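Getting Red Terry Cloth Clean Without Pink Trim

I love terry robes, and washing them well is so easy! Turn the robe inside out, close any ties, and wash it cold with other reds. Skip the softener (it coats the loops and they stop soaking up water).
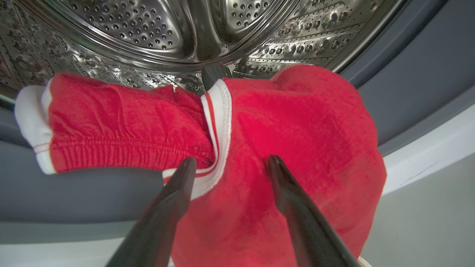
For the first 3 washes, add a color catcher sheet and keep the spin at 600. Then shake it hard, hang it right away, and enjoy how fluffy it gets!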